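Notes for my talk at the small-kitchens evening, Friday 3/6/20
Irfan Pasaribu

(Clotilde Hoarau opens at the door and says where the toilets are. I start when she sits down. Forty minutes if I don't hurry. Last time I hurried.)

START

Good evening. My subject is the things we put on a kitchen table, and how we give each one its place. I am not a designer. I worked nine years in the stockroom of Nuvitz, where we sold kitchen goods, and after that I began to help people at home with their kitchens.

Ask: who has eaten standing up this week because the table was full? Wait for the hands. Put up my own hand also.

Say the story of the Urkodport apartment. The kitchen was so narrow that two people had to agree before one opened the oven. The table was 1249 millimeters long. The family told me they needed a bigger table, and they had already found one, 1445 millimeters, in a shop in Čierny. I asked them to wait one week with the money. We took everything off the old table, we wiped it, and we put back only the things which they touched before noon on a normal day. Half of it never came back. They are still using the old table.

(Do not say the family name. I promised.)

PART ONE – WHAT STANDS AND WHAT LIES

The first question I ask about any object is if it can stand up. A plate lying flat takes its full circle of table. The same plate in a rack takes a narrow strip. This is very simple and still most people stack, and then the plate they want is always the one under the others.

Hold up the two plates from my bag. First flat, then on the edge. Let them see the difference from the side. Don't talk while showing.

Someone will ask about chipping. My answer: wooden slots are kind to a plate, metal ones less so. If the rack is metal, put it where you don't reach across it.

Cups. A mug tree divides people, I know it. It collects dust if you own more mugs than you use. With four mugs and daily coffee it is very good, and it uses the height of the room, where usually there is only air. Check the base before buying. A narrow base with heavy mugs on one side will fall, and it will fall in the morning.

Drink water here.

PART TWO – THE SMALL MACHINES

A toaster oven, a kettle, a bread box. I call them the heavy neighbors. They come first, because their doors and lids decide how much free room they need.

Give the rule of the door: open every door fully, mark with tape on the table where it ends, and keep the inside of the tape free. Tape costs little and I bring a roll with me (show it). In the Ovumari house we did this with four appliances and we found that two doors could not be open at the same time. They had lived with this for three years and thought the hinge was bad.

Also the cable. It should go to the wall by the shortest way that does not cross the place where you cut. Never leave it hanging over the front edge, especially with children in the house.

A box with its handle on the side wants that side free. It sounds too small to say in a talk. But I have seen many boxes with the handle pushed to the wall, and the owner lifting the whole thing with two hands from underneath.

PART THREE – BASKETS AND TRAYS

A basket is for things which travel. A tray is for things which stay together for a short time, such as the vegetables for tonight. When I see a tray which has held the same things since Christmas, I say kindly that it has become a shelf.

Food on a tray is good for the eyes too. You see what must be eaten. I don't like to hide corn or tomatoes in a drawer, we forget them there.

Be careful with putting a board on the top of a basket. It makes one more surface, and people are proud of it for a day. Then a jar goes on the board, and to open the basket you must first move a jar and a board. If the basket is for things you need once a month, fine. If it has the daily napkins, no.

(Pause. Change to the pictures. Clotilde does the light.)
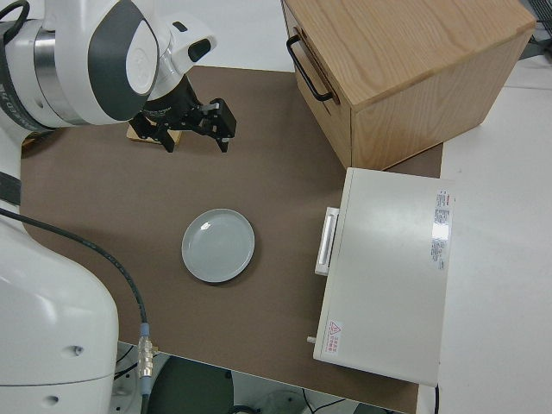 A plate lying flat with free space around it, the wooden box and the small white appliance on the right.
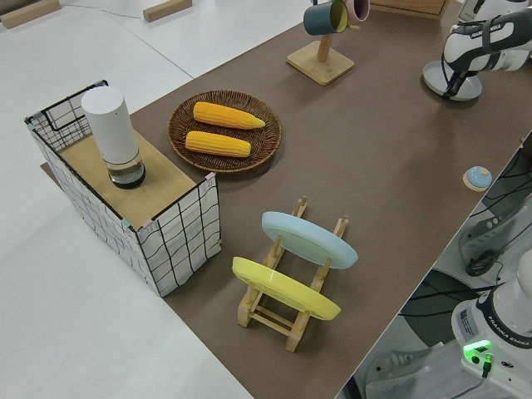

PART FOUR – THE EMPTY MIDDLE

Now the part which people resist. I ask them to keep one piece of the table empty, all day, as big as an open newspaper. They say it is a waste. I ask them how they made dinner yesterday, and usually they describe pushing things away with the elbow.

The middle is for work. The edges are for objects. When the work is finished, what came into the middle goes back to the edge, to its own place. If it has no own place it goes out of the kitchen, or something else must go.

A mat can help. Choose one color without a pattern, so you can see crumbs and you notice when a thing was left there. A dark mat shows flour, a pale mat shows coffee. Choose your own trouble.

(Small laugh maybe. If no laugh, go on.)

The exercise for home: set a timer for 60 minutes, not more. Table empty, wipe, heavy neighbors first, then what stands, then trays and baskets. Stop when the timer rings, also when you are not ready. The rest goes in one carton with the date on it.

QUESTIONS I EXPECT

About round tables: same rules, but the heavy neighbors go to a separate surface, they never sit well on a curve.

About price: the rack I like best was 900 at the market, in our money, and I have seen the same one for double. Look at the feet, they should be level.

About husbands and wives who do not agree: I don't answer this. Send them to Clotilde.

Collect the tape roll and both plates before I leave. The chairs go back against the window side.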